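Subject: Re: [prastcombe-singers] Thursday warmups and the low alto problem

Barrett Achterberg wrote:

> Has anyone tried the Filali arrangement with a small group? We have 6 altos
> on a good night and two of them can't get down to the low F without
> growling. I'm tempted to move the whole thing up a step, but then the
> sopranos are stuck up on a high A for most of page four. Also, is the
> edition in the lending library the one with the corrected bar numbers?
>
> Barrett

Oh, I'm so glad somebody else is singing this one! We did it last September and I still hum the middle section while I'm doing dishes.

Please don't move it up yet. We tried that for one rehearsal and the sopranos were worn out before the repeat. What worked for us was giving the low F to the baritones – just that bar and the one after it – and having the altos come back in on the C. In our hall you couldn't hear the join at all, and the altos were so relieved that they sang everything else better. I penciled it into all our copies, and I can scan my page if you want to see how the words line up. (The second "evening" gets split across the two parts, so somebody has to hold the vowel for the other.)
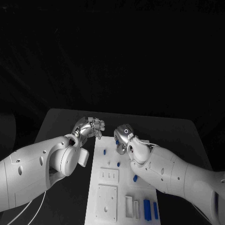 The other thing that helped was tempo. The marking is 52, and I know it looks painfully slow on paper, but we'd been rushing it up into the sixties and the low notes never had time to speak. Once we believed the marking, the whole piece settled down. Try it with everyone humming first, no words, and have the basses sit down for it. I don't know why sitting down works, but mine quit pushing right away!

On the edition: the lending library has both. The corrected one is catalog number 746 and has the piano reduction under the voices. The older one is missing a bar line at the top of page three, so every number after that is off by one. If your pianist has one and your singers have the other, you'll spend all night arguing over where to start. Ask me how I know.

If it goes well, look at "Divance" next, by the same arranger. It's shorter, the altos get the tune for the whole second verse, and nobody goes below an A. I'd bring it to the fall sing-through if enough people want to read it – reply here and I'll put in for copies.

And Barrett, tell your growlers I'd take them in a heartbeat. Our group has been short on low voices ever since Sokimero started rehearsing the same night.

Kimie Higuchi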